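**演讲备注:共用洗衣间的管理与住户沟通**
主讲:Sosina Chala(Stenddale 住宅管理处)
2022年9月16日,星期五

(开场前请确认话筒音量,后排听众较多。)

各位同仁,上午好。感谢 Wubshet 住房协会的邀请。今天的题目是住宅楼内的织物洗涤与水质、能耗管理,重点放在水的硬度、洗涤剂用量和住户告知三个方面。设备采购不在今天的范围之内,相关问题请留待十一月的专题会议。

**第一部分 背景**

Stenddale 管理处目前负责16栋住宅楼。各楼建成年代不一,供水管线的材质和走向差别很大,住户使用洗衣设备的习惯也不相同。过去一个年度,我处共收到与洗涤有关的来函来电1769件,内容集中在三类:衣物发硬、残留白色粉痕、排水缓慢。

(此处停顿,待听众看完表格再继续。)

这三类问题在登记时分属不同科室。衣物发硬归入水质,粉痕归入住户服务,排水缓慢归入维修。分开处理的结果是,同一户人家可能在一个月内接到三个部门的电话,得到三种答复。我们合并登记以后才看出,其中相当一部分来自同一个原因,即硬水条件下洗涤剂投放过量。

**第二部分 水的硬度**

水中钙、镁离子含量较高时,会与肥皂类成分结合,生成不易溶解的沉淀。沉淀一部分附着在织物纤维上,一部分留在筒壁和排水管内。住户感到洗不干净,往往的做法是再多放一勺洗涤剂,沉淀随之增加。

我处对辖区水样作了分段检测。南区两栋楼的硬度明显高于其他楼栋,与其供水来自不同的支线有关。检测报告由 Igor Walczak 整理,需要全文的单位可在会后登记邮箱。

请注意,硬度数值会随季节变化。夏季补充水源启用后,南区数值有所回落,秋季又恢复到原来的水平。张贴在楼内的用量说明如果全年不更换,就会有几个月是不准确的。

**第三部分 投放与用量**

用量说明应当写明三件事:衣物重量、水的硬度等级、对应的洗涤剂毫升数。不建议使用“适量”“少许”一类的字样。住户对“一瓶盖”的理解差别很大,各品牌瓶盖的容积也不一致,应统一改用带刻度的量杯。

洗涤剂与柔顺剂应分别投放。柔顺剂宜在最后一次漂洗时进入水中,提前与洗涤剂混合,两者的效果都会减弱。波轮式和其他顶开式机型的投放位置各不相同,说明文字应以机身标注为准,译文与机身文字并列印出。

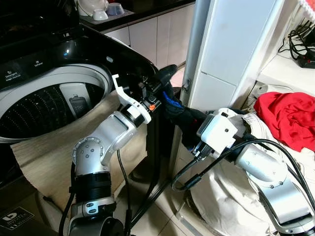 在今年春季的住户座谈会上,Zewditu Mamo 提出,说明书上的字再清楚,老年住户也未必会弯下腰去看,不如把用量写在洗涤剂的包装上,领取的时候就一并告诉他们。她还认为,现行说明只有一种语言,对新迁入的家庭帮助有限。

这一意见已被采纳。自上一季度起,各楼服务台发放洗涤剂时附一张用量卡,卡上以图示为主,文字为辅。Berhanu Gebretsadik 负责译文的核对工作,目前已完成两种语言,其余语种将陆续补齐。

(如有人询问卡片样式,请出示样张,每桌一份,会后收回。)

**第四部分 试点情况**

试点在两栋楼内进行,一栋位于南区,一栋位于北区。我们没有更换设备,也没有调整收费,只做了以下几项:

- 更新用量说明,按季度更换;
- 统一发放带刻度的量杯;
- 每月清洁一次过滤网,并在登记簿上签字;
- 将三类来函合并到一个窗口受理。

试点期间,北区楼栋的粉痕类投诉有所下降。南区的情况较为复杂,投诉先升后降。据受理窗口的记录,初期上升与住户减少用量后感觉泡沫不足有关。泡沫的多少与去污能力没有必然联系,这一点需要反复说明,一次通知远远不够。

在费用方面,试点印制卡片、购买量杯、译文核对三项合计支出3565元,由年度住户服务经费列支。Ornent 公司提供了量杯的报价,Citovetti 公司提供了印刷报价,两份报价均附在会议材料之后,仅供参考,不代表管理处对任何供应商的推荐。

试点的局限也应当说明。参与的楼栋少,时间短,登记口径在中途作过一次修改,前后数据不能直接相比。因此,我处目前不对节水和节电的幅度作任何结论。请各单位在引用时保留这一说明。

**第五部分 与住户沟通的若干做法**

其一,通知的措辞。早期的通知写有“严禁过量投放”,住户反映语气生硬,张贴后被揭下多次。修改后的版本改为说明用量与衣物手感之间的关系,揭下的情况减少了。

其二,通知的时间。晚间及周末是洗衣的集中时段,服务台却在傍晚关闭。Tiruwork Abera 建议将每周一个工作日的服务时间推后2小时,该建议正在与人事部门协商,尚未确定。

其三,答复的口径。凡涉及衣物损坏的投诉,服务台人员不得当场判断责任,应如实记录织物种类、洗涤程序和洗涤剂品牌,转交受理窗口统一答复。记录表已修订,旧表请停止使用。

(时间如不足,可略去下面一段,直接进入提问。)

关于羊毛与丝质衣物,我处的意见是以衣物标签为准。用量卡不涉及此类织物,服务台也不提供个案建议。个别楼栋曾自行张贴羊毛洗涤说明,内容与标签相冲突,已要求撤下。

**第六部分 下一步安排**

十一月,管理处将把用量卡推广到南区其余楼栋,北区视人手情况安排。水样检测改为每季度一次,结果在各楼公告栏公布,公布格式与本次会议材料中的附表二一致。

希望各兄弟单位提供本辖区的硬度数据,以便汇总成一份对照表。数据请注明采样地点和采样时间,仅写楼栋编号的,我们无法使用。

以上是报告的全部内容。下面请各位提问,提问时请先报单位名称,以便会务人员记录。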